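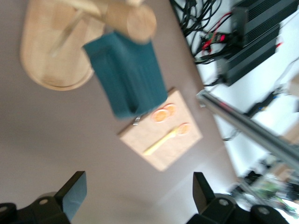 Care and Maintenance of Oiled Wooden Boards: Frequently Asked Questions

Applies to all Korkby and Emby boards sold with an oil finish. Crichton boards are lacquered and have a separate care sheet; see the last two questions.

Which finish is on my board?

Check the stamp on the underside. Korkby and Emby boards carry the letter O for oil. If the stamp has worn away, put a drop of water on the surface. On an oiled board that needs attention the drop flattens and leaves a dark mark. On a freshly oiled board it beads, and it also beads on lacquer, so repeat the test on a spot where the finish is visibly worn.

Which oil should I use?

Food-grade mineral oil or our own Brirnitz board oil. Brirnitz is mineral oil with beeswax added and is slightly thicker, so it takes longer to soak in. Either can be applied over the other.

Do not use olive, sunflower, corn or other cooking oils. They stay soft in the wood, turn sticky and go rancid. Raw linseed oil cures, but slowly, and the board cannot be used in the meantime. Hardware store "boiled" linseed oil often contains metal driers and must not be used on anything that touches food.

How often does a board need oil?

A new board should be oiled three times in the first month. After that, go by the surface. When the wood looks dry or feels rough after washing, oil it. Boards used every day in a heated kitchen need more oil in winter than in summer.

What is the procedure?

Wash the board, dry it with a cloth and stand it on edge overnight. Apply oil with a lint-free rag, working along the grain, and cover both faces and all edges. End grain takes up far more oil than face grain and usually needs a second coat. Leave for 30 minutes, then wipe off everything that has not soaked in. Stand the board on edge again until the next morning before use.

A surface that is still tacky the next day had too much oil left on it. Rub it down with a dry rag. Adding more oil will not help.

Do I have to oil both sides?

Yes. Wood with one sealed face and one dry face takes up moisture unevenly and will cup.

Can I warm the oil?

Yes, but it is not required. Stand the closed bottle in a bowl of hot tap water. Do not heat oil on a stove or in a microwave. Brirnitz oil turns cloudy below normal room temperature as the wax separates; warming the bottle and shaking it restores it.

How should I wash the board?

By hand, with warm water and ordinary dish soap. Rinse both faces even if only one was used. Do not soak. Do not put any of our wooden boards in a dishwasher, including the small ones. Temperatures in a dishwasher weaken the glue lines, and this damage is not covered by the warranty.

My board has cupped. Can it be flattened?

Often, if the board is in one piece. Lay it on a flat surface with the hollow side down on a damp towel, put a weight on top and check it every few hours. Remove it as soon as it is flat and stand it on edge to dry. Leaving it too long will bend it the other way. Let it dry fully before oiling both faces.

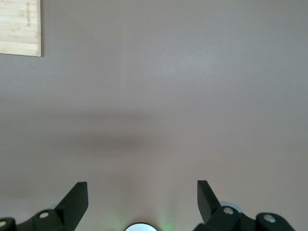 Boards thicker than 30 mm respond slowly and may need several rounds. Boards with a juice groove tend to cup again along the groove and should be checked after each wash.

How do I remove stains and odors?

For onion, garlic and fish, scrub with coarse salt and half a lemon, leave for five minutes and rinse. For beet and berry stains, use a paste of baking soda and water. Both treatments strip some of the oil, so the area will need a fresh coat. Chlorine bleach is not recommended – it dries the surface and leaves pale patches that remain visible under new oil.

Black spots near the edge are usually mold. If they do not sand out at a shallow depth, discard the board.

Can I sand it?

Yes. Start with 120 grit for knife marks or 180 for general roughness, and finish at 240. Wipe the board with a damp cloth between the last two grits; this raises the grain so that it can be cut back. Do not go finer than 320, as the wood will take up less oil.

What about small cracks?

Hairline cracks in the end grain can be filled with board wax. An open glue line cannot be repaired at home. Send us a photo through the contact form, with the stamp legible if possible.

How much oil does one bottle cover?

The 143 ml bottle covers one large Emby board, both faces, for three coats. Korkby boards are made of denser wood and use less.

How should I dispose of oily rags?

Mineral oil rags can go in the household trash. Rags used with linseed or tung oil can heat up and catch fire on their own. Spread them flat outdoors until stiff, or put them in water in a sealed metal can.

Can I convert a Crichton board to an oil finish?

Yes, but all of the lacquer has to come off first, edges included. Oil will not pass through even a thin remaining film and the result will be patchy. The warranty ends once the lacquer has been sanded.

Is the 19 mm Crichton board reversible?

No. Only the top face is lacquered for cutting. The underside has a thinner sealing coat that will chip under a knife.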